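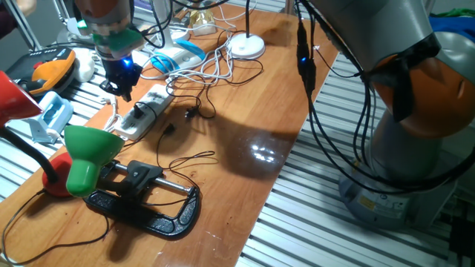

3 August 2025
by the Kotico blog author

I wanted to write this post already two weeks ago, but the summer course took all my evenings, and when I came home I could only eat and sleep. Now the first part is finished, so I have some time to put my notes in order. Maybe they are useful for somebody who is thinking about joining in October.

The course is given at the Morden technical college. It is for adults who work with machines, or who would like to. I come from bookkeeping, so I am in the second group. My English is from school and from television, and in the first lesson I did not know the words "clamp" and "gooseneck." Now I know them very well, because our project is called Zolus and it is all about desk lamps.

The task sounds small. The robot arm must help to bring order to a wooden board where there are lamps, a power strip and a lot of cables. A person can do this and think about dinner at the same time. For us it has been 4 weeks of work, and we are not done.

The first problem is the cables. In the earlier exercises we used wooden blocks, and a block is a very polite object. It stays where you put it. A cable does what it wants. You pick it up at one point and the other part goes under something, or it takes a plug with it. Our teacher says to look for the place where the cable is free on both sides and to go there first. I wrote this sentence on the first page of my notebook, and I still forget it when I am the one who holds the controls.

The second problem is the shine of the wood. The board is glossy, and the ceiling lights make a white spot on it. My eyes go to this spot all the time. Also the shadow of the arm is large and dark, and a thin black cable inside a black shadow is very hard to see. One student in my group proposed to cover the board with a gray cloth. We voted, and the cloth lost. I voted for the cloth.

The third problem is me. I am slow. In our group we take turns, and each turn is 40 minutes, with one person moving the arm and one person writing the log. I like the log more. I write down what we tried, from which side we came, and what we want to try next. Our log file has now 3,447 lines, and I think a good part of them is from me. When I read the old lines I can see that we made the same mistake with the white cables in the first week and in the third week, almost with the same words.

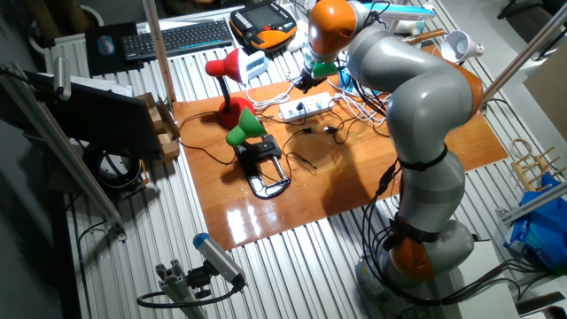

It helps a lot to agree on the order before anybody touches anything. We lost one full evening with three people having three different plans. Now we say it aloud: first the loose connectors, then the cables, then the lamps. The red lamp is my favorite of the lamps, with its round base. The green one is on a clamp, and I always look at it longer before I decide from which side to come, as the clamp has its screw and its open part and there are more places to touch something by mistake.

Another thing I learned is to leave space. When I began, I wanted to go down to the object directly, as I do with my own hand. Now I stop higher, look again, and go down slowly. My partner for the log calls this "the bookkeeper's approach." I take it as a compliment.

Some practical information, as two readers have asked me by e-mail. You do not need to know programming for the first part. You need a little patience with menus, and shoes that are closed. The handbook we use is called Seok, after the exercise set it came from, and it is only on paper, which I like. The full course costs 1,745 for both parts, and the materials are inside this price. You can pay it in two times.

The second part begins in October, and there we shall compare our logs with those of the other group. I heard they start with the lamps and leave the cables for last. I cannot imagine how they do it, but I am curious. Until then I have homework, to write a clean version of our order of steps on one page. At the moment it is on nearly three.

Posted in: Evening classes, Robots, My notebook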